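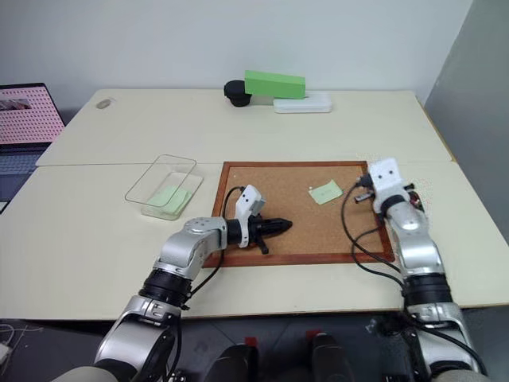
Karla Bermúdez asks whether the 174 really is being cut back to hourly after six, and whether that includes the stop at Irenham church. Yes to both, going by the timetable now up in the shelter.

Irenham > Getting about > Buses

The last one out of Skenbridge used to be the 10.40. It will now be the 9.40 – no good if you work a late at the hospital or want to see the end of a film.

The 69 still runs, but it goes round by Conden and takes twice as long. Day tickets work on both.

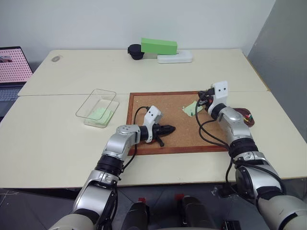
I wrote to the council in March and had a short reply saying evening numbers were low. They were low because two buses in a row often didn't turn up. I put that in my second letter and have heard nothing since.

The petition is on the counter at the post office. It has 1064 names so far. Sign on paper if you can – the online form keeps losing postcodes.

We use cookies to improve your visit. Accept | Manage settings

Next meeting is in the Skenbridge library, upstairs room. Bring your old timetable if you kept one.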